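**Project report, module Materials in Everyday Life**
Group 5: Noemi Cattaneo, Emil Lüthi, Américo Moreira
Supervisor: Urs Marti

# How hard water leaves lime on household things

## 1. Why we chose this subject

In Bresen the water is hard. Everybody who lives there knows the white layer in the kettle, and Noemi's grandmother descales her coffee machine every second Wednesday. We wanted to know if the lime grows in the same speed on all materials, or if some surfaces stay clean longer. In the lessons we learned the chemistry of calcium carbonate, but we did not find much about the brushes, cups and bowls which people use each day.

## 2. Water samples

We took tap water from two places. The first is the school kitchen in Bresen. The second is the public fountain in Filivberg, where the water comes from another spring and is softer. We evaporated one liter of each and weighed the dry rest on the laboratory scale. For Bresen the result was 464 milligrams, and for Filivberg it was much lower, but we spilled a part of this sample and so we do not give the number. Mr. Marti advised us to repeat it. The second time we got 434 milligrams for Bresen, and we think the difference comes from the scale, which was not calibrated between the two days.

## 3. Method

We cut small plates of glass, steel and hard plastic. Each plate got 100 drops of Bresen water, one after the other, and every drop had to dry before the next one fell. This took longer than we planned. Jonas Koller from the parallel class lent us his timer, and during the holidays in July he also did the drops for us.

After the last drop we scratched the layer with a wooden stick and noted how easily it came off. We also tried to clean the plates with vinegar and with citric acid.

## 4. Results

On steel the layer was thin but it held very strongly. On glass it was easy to see and easy to remove. On plastic it came off in small flakes, and we lost some of it before weighing. Citric acid worked faster than vinegar on all plates, and it smelled less.

## 5. Things with bristles

A flat plate is a simple case. Brushes are more difficult, because water stays between the bristles a long time after use. We did not have enough time to measure this, so we only write some thoughts for a next group.
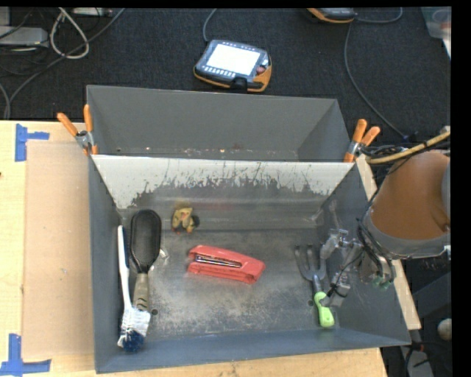 *Fig. 1: Scrub brush and black hairbrush in a gray metal bin.*

The length of the bristles and the distance between them should both be tested. One would also need a way to weigh a brush without the water which is still inside. Américo proposed to dry them in the oven at low heat, but we were afraid that the handles get soft.

## 6. What we would do differently

We would begin with the drops earlier and use a pump. We would calibrate the scale each morning and write the value in the notebook. The Filivberg sample must be taken again, with a bottle that closes well.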